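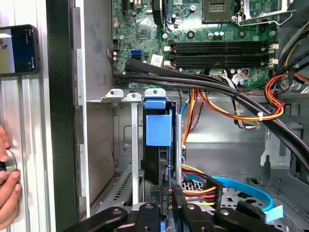

Wie oft wird die Demontagezelle Jultilix gewartet?
Die planmäßige Wartung findet alle 6 Wochen statt und dauert 90 Minuten. Hinzu kommt eine kurze Prüfung des Greifers vor jeder Schicht.

Lundilex stellt Einrichtungs- und Wartungskonzept für die Demontagezelle Jultilix am Standort Wurell vor

Rubrik: Presse / Technik & Instandhaltung
Zuletzt aktualisiert: 10.08.2019

Wurell. Die Lundilex GmbH hat für ihre Demontagezelle Jultilix ein verbindliches Verfahren zur Einrichtung, Pflege und Instandsetzung eingeführt. Die Zelle wird am Standort Wurell zur Zerlegung ausgemusterter Desktop-Rechner eingesetzt. Das Verfahren wurde gemeinsam mit dem Instandhaltungsdienst Pylypenko Anlagenservice erarbeitet und gilt ab sofort für alle Schichten.

Anlass war die Auswertung des ersten Betriebsabschnitts. In diesem Zeitraum verzeichnete das Anlagenbuch 231 Unterbrechungen. Der überwiegende Teil ging auf eine ungenaue Lage des Greifers gegenüber dem Gehäuse zurück, ein kleinerer Teil auf gelöste Schrauben an den Greiffingern. Störungen der Steuerung spielten eine untergeordnete Rolle.

"Wir haben anfangs viel Zeit auf die Software verwendet und zu wenig auf die Mechanik", erklärt Nadhirah Sinaga, Leiterin der Anlagentechnik bei Lundilex. "Wenn ein Finger am Halter nur geringfügig verdreht sitzt, erreicht er den Laufwerksschacht noch, aber er kommt schräg an. Das muss vor der Schicht auffallen und nicht erst am dritten Rechner."

Einrichtung am geöffneten Rechner

Kern des Verfahrens ist die Einrichtung an einem Referenzgehäuse. Verwendet wird ein geöffneter Tower mit eingebauter Hauptplatine, leerem Prozessorsockel und leeren Speichersteckplätzen. Festplatte und Kabel verbleiben im Gehäuse. Gerade die Kabelbündel, die quer über Platine und Innenraum verlaufen, bestimmen nach den Erfahrungen des Betriebs, welche Anfahrwege der Greifer nutzen kann.

Die Einrichtung erfolgt in fester Reihenfolge. Zunächst wird das Gestell aus Aluminiumprofilen auf festen Sitz geprüft. Anschließend werden der mittlere Halter und beide Greiffinger kontrolliert und die Verschraubungen mit dem vorgegebenen Drehmoment nachgezogen. Danach fährt der Greifer ohne Last über das Referenzgehäuse und hält an drei festgelegten Punkten: am Prozessorsockel, an den Speichersteckplätzen und an der Festplatte. Die Abweichung wird an jedem Punkt abgelesen und in das Anlagenbuch eingetragen.

Liegt ein Wert außerhalb der Toleranz, wird zuerst die Mechanik geprüft. Eine Korrektur in der Steuerung ist erst zulässig, wenn der Sitz der Finger zweifelsfrei festgestellt ist. Diese Regel ist neu. Zuvor wurden Abweichungen häufig durch einen Versatz im Programm ausgeglichen, was nach einem Fingerwechsel zu Folgefehlern führte.

Arbeiten von Hand im Gestell sind nur im Einrichtbetrieb und mit verringerter Geschwindigkeit gestattet. Die Freigabe erteilt die Schichtleitung. Wer die Freigabe erhält, zeichnet im Anlagenbuch ab und bleibt bis zum Abschluss der Einrichtung für die Zelle zuständig. Ein Wechsel der Person während der Einrichtung ist nicht vorgesehen; in diesem Fall ist von vorn zu beginnen.

Planmäßige Wartung

Die Wartung übernimmt Pylypenko Anlagenservice. Sie umfasst die Reinigung der Führungen, den Austausch der Kontaktflächen an den Greiffingern sowie die Sichtprüfung sämtlicher Leitungen am Arm. Staub aus alten Gehäusen hat sich als erhebliche Belastung für die Führungen herausgestellt. Die Absaugung wurde deshalb näher an den Arbeitsbereich verlegt, der Filter wird bei jeder Wartung ersetzt.

Für die Greiffinger gilt künftig eine Tauschregel. Sie werden paarweise gewechselt, auch wenn nur ein Finger Verschleiß zeigt. Ausgebaute Paare werden gekennzeichnet, vermessen und bei Eignung für Einrichtarbeiten weiterverwendet. Im laufenden Betrieb kommen sie nicht mehr zum Einsatz.

Instandsetzung

Bei einer ungeplanten Unterbrechung unterscheidet das Verfahren zwischen Störungen, die das Schichtpersonal selbst behebt, und solchen, bei denen der Servicepartner hinzuzuziehen ist. Zur ersten Gruppe gehören verklemmte Kabel, ein verrutschtes Gehäuse und gelöste Fingerverschraubungen. Zur zweiten zählen Schäden am Halter, an den Gelenken und an der Kraftmessung. Nach jedem Eingriff der zweiten Gruppe ist die vollständige Einrichtung am Referenzgehäuse zu wiederholen.

In der Erprobung konnten 95 Prozent der Unterbrechungen durch das Schichtpersonal behoben werden. Lundilex weist darauf hin, dass dieser Wert unter den Bedingungen des Standorts Wurell ermittelt wurde und sich nicht ohne Weiteres auf andere Anlagen übertragen lässt.

"Das Schichtpersonal kennt die Zelle am besten", so Sinaga. "Uns war wichtig, dass die Anweisung an der Anlage gelesen werden kann und dass jeder Eintrag später nachvollziehbar ist. Die erste Fassung war zu lang, die haben wir nach Rücksprache mit den Schichten deutlich gekürzt."

Weiteres Vorgehen

Das Verfahren wird im November überprüft. Dabei soll auch entschieden werden, ob ein zweites Referenzgehäuse mit abweichender Lage der Festplatte aufgenommen wird. Bis dahin werden Rechner mit liegendem Gehäuse weiterhin manuell zerlegt. Die Einweisung aller Beschäftigten an der Zelle ist abgeschlossen, neue Beschäftigte werden vor dem ersten Einsatz im Einrichtbetrieb geschult.

Über Lundilex

Die Lundilex GmbH mit Sitz in Wurell betreibt Anlagen zur Zerlegung und Aufbereitung von Elektronikgeräten. Das Unternehmen entwickelt die dafür benötigten Vorrichtungen überwiegend im eigenen Haus.

Ansprechpartnerin für Rückfragen der Fachpresse ist Nadhirah Sinaga, Anlagentechnik. Der Abdruck dieser Mitteilung ist honorarfrei, um ein Belegexemplar wird gebeten.

Schlagwörter: Demontage, Greifertechnik, Instandhaltung, Jultilix, Standort Wurell
6 Mal geteilt | Keine Kommentare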